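Notebook, 18 March 2022 – consumables bench, three-bin layout

Spent most of the morning on the small sterile stuff, the packets that always end up in one heap at the bottom of the Letine order. The plan is to give each sort its own blue bin, so whoever makes up the Stolik kits can grab what they need without rummaging. I put cardboard down over the slats first (small packets go straight down the gaps otherwise, ask me how I know). Masks went in the middle bin, sealed packets in the far one, and the packaged things with the green plastic parts in the near one.
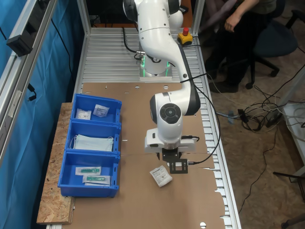
Gauze

I do like the Fuhrmann packs for this! Big black name, the number in bold, and the wording in more than one language, so you can check one against the list without turning it over six times. The pouches crinkle like mad though, and they don't stack – anything over a handful slumps. I've put the order down as 30 for April and we'll see.
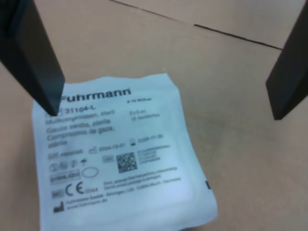 Fuhrmann gauze swabs, sterile, 31104-L.

Second go at the layout, bins pushed up side by side. Much nicer to work at, and the ribbed sides stop them sliding past each other. I left the little wooden block next to the left-hand one because it's handy as a marker for where the row starts. Figueiredo bins would fit the same space but the lips are narrower and I'm not convinced. 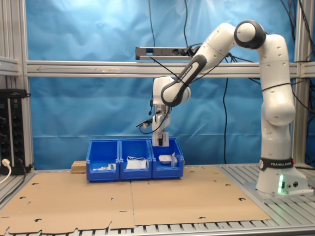
Notebook 13, p. 91

Still to sort out: labels. Tape on the bin fronts peels, and writing on the blue is hopeless in anything but white. Ukura do a clip-on holder, which I might try on one bin before buying a set. I'd also like a bigger bit of cardboard with cleaner edges, as the clear film wrappers are a pain to spot on bare metal and far easier against brown.
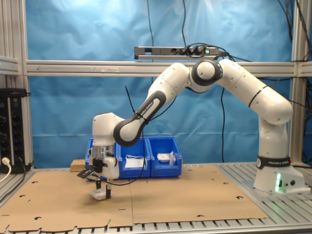
The other thing is what to do with tall packets. Stood on end they poke up over the front and you can see them from across the room, which I rather like, but lying flat they keep their corners. Going with flat for gauze and upright for anything stiff. Need to ask stores if they want the old trays back.

Last updated: April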